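Overshoe (disposable)

A disposable overshoe, also called a shoe cover or bootee, is a loose plastic or fabric covering worn over ordinary footwear to keep outdoor dirt off a clean floor, or to protect the shoe itself. Overshoes are used in hospitals, laboratories, food plants, swimming centres and homes open for inspection.

Materials and sizing

Most are cut from thin polyethylene film, commonly coloured blue, with an elasticated opening. Heavier types use non-woven polypropylene, sometimes with a textured sole for grip. A single size is usually expected to fit most adult shoes, although work boots may require a larger pattern. The Plaro range, sold to clinics and laboratories, is supplied in 6 lengths and packed in cartons of 318.

Fitting

The cover is opened with both hands, placed over the toe and drawn back beneath the sole until the elastic closes behind the heel. Faustino Medrano's handbook on cleanroom dress recommends sitting on a bench that divides the two sides of the room, so that each covered foot is set down on the clean side. 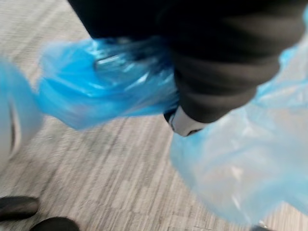
The heel is the part most often left uncovered. Film slides easily over the toe but tends to gather at the ankle, particularly under long trousers. A glossy blue cover may sit baggy and creased around the front of the foot while a patch of white shoe still shows at the heel, just below a dark trouser cuff. Hems should be lifted clear before the elastic is released.

Disposal

Used covers are peeled off from the heel, turned inside out and placed in a lined bin. Polyethylene film is seldom accepted in kerbside recycling – some suppliers, including Akgate, offer a collection service for large sites.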